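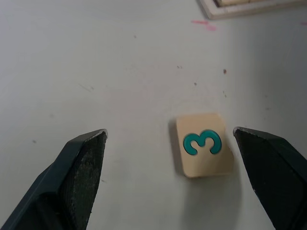
A student on the Plalard course wrote in the margin of an earlier copy of these notes that her nephew could put every numeral in its place by age two and still couldn't bring her three spoons. Keep that remark in mind for this session. It covers most of what we have to say about numeral tiles.

Early Number, Unit 6
Numeral tiles and number boards

Before class, read the Zenditz chapter on counting and bring your observation sheet from the Tsikata placement. If you haven't finished the sheet, bring what you have.

1. Three separate things

A child working with a number puzzle may be doing any of the following.

Matching shapes or colors. The child fits a piece where it will go, or puts a teal piece near something else teal. No number knowledge is needed.

Naming numerals. The child sees 3 and says "three." This is a kind of reading, learned the same way as the name of a letter.

Knowing quantity. The child hears or sees "three" and can make a set of three, or can look at a set and say how many.

These develop at different rates. Many children say the counting words well past ten before they can reliably hand over four blocks when asked. Write down which of the three you saw. "Did the number puzzle" on an observation sheet tells the next adult very little.

2. The tile by itself

Start with one tile on a bare table. Ask "What's this?" and wait. Most students wait too short a time in their first weeks, so count silently to six before you speak again.

Turn the tile upside down and ask again. Some numerals cause trouble here. A 6 and a 9 are the usual pair, but young children also mix up 2 and 5, and they may write a 3 backward for a long time after they can name it. Reversals at this age are common and don't need correcting each time. Say the name, trace the numeral with a finger, and move on.

Color is a problem for the observer. If 3 is always teal and 5 is always orange, a child can learn "teal is three" and pass every check you make with that set. Check again with a plain numeral on a card, in pencil. The Bendach cards in the resource room are all black for this purpose.

3. The board with pictures

Boards that print something to count beside each numeral are more useful than boards with numerals alone. The numeral 1 with one car under it gives the child a way to check without asking you.

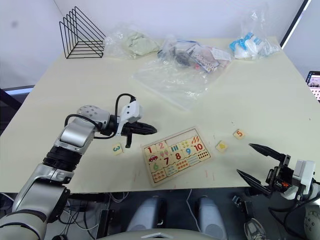
Fig. 2. Number board with loose tiles around it, the 3 and the 5 among them.

Points to look at when you choose a board:

Can the pictures be counted easily? Large separate pictures work for small numbers. For 8, 9 and 10 the pictures get small and close together, and children lose track of which ones they have touched. Let them cover each one with a button as they count.

Is the order visible? If the numbers run in a clear line or in clear rows, the child can use the neighbors to find a missing one. On a crowded board this is harder – point to the start of the row yourself.

Do the pieces fit only one way? If so, the child may finish the board by trial. That is fine as play. It just isn't evidence of number knowledge.

4. Missing number activity

For one child or a pair. Allow over 6 minutes.

Take out two or three tiles and lay them around the board, face up and slightly apart. Don't line them up in order.

Point to a tile and ask for its name. If the child doesn't know, say it and go on.

Ask "Where does it live?" Let the child try. Keep your own hands off the board.

When the tile is in, ask for that many of something from the tray. Buttons, bottle caps, dry pasta – anything small that suits the age of the child. With children who still put things in their mouths, use large blocks only.

Ask "What comes next?" and let the child look along the board before answering.

Repeat on another day with different tiles. Children who manage 1 to 5 easily can have 6 to 10 next time.

5. For your folder

Do the activity with 2 children and write it up in no more than 600 words. Use the three headings from section 1. Include what the child said, word for word where you can, and what you did when the child was stuck. A sketch of how the tiles were laid out is welcome but doesn't count toward the total.

There are 36 sets of tiles in the resource room, and each is signed out as a full set. Count the tiles before you sign and again when you bring them back. Sheets go in the gray tray by 4 p.m.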